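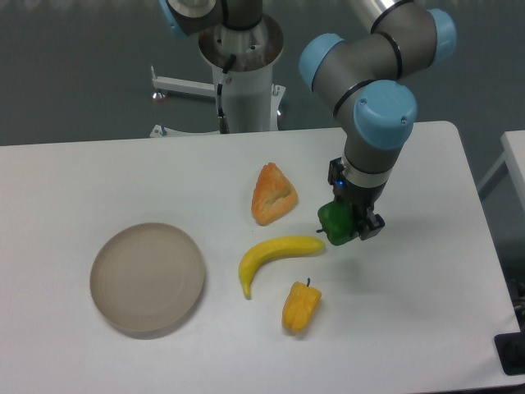
Wurkel doesn't sell robots. The company, run out of Zekville by Marthinus Mabaso and Rhonda Doucette, sells the part most buyers leave out of the budget, which is teaching an arm to pick up things that aren't all the same shape. The service is called Anska. It launched in April and is aimed at meal-kit packers, produce wholesalers and commissary kitchens that already own an arm with a two-finger gripper.

A customer sends a list of the items it handles. Wurkel sets them out on a plain table with a plate, runs the picks, and returns a set of grasp settings along with a written report on each item. The basic package covers 6 items and costs $3000. Extra items are priced separately, and travel to the customer's site is on top.

Peppers come up on nearly every list. "They're lumpy, they roll, and the skin marks if you squeeze too hard," says Doucette. "A banana is easier to hold but you have to get the angle right. Bread we do with the lightest grip we've got."

Abrehet Negussie manages packing at Fawzy, a catering supplier that signed up early. Her report ran to some 253 picks, with every drop logged and a note on where the fingers had closed. She found the log more useful than the settings themselves. Green peppers went into production with no changes. Flatbread didn't, and her staff still place it by hand.

She has two complaints. The report arrived as a single long PDF that couldn't be sorted by item, and follow-up questions took 3 working days to answer. Mabaso says a spreadsheet version is being prepared.

Buyers should also know what isn't covered. Anska doesn't include food-grade finger covers, guarding or a safety assessment, and the settings are tied to the gripper model used in testing. Change the gripper and the work has to be redone at half the original price.

Bookings are made by email, and a deposit is required before any items are shipped.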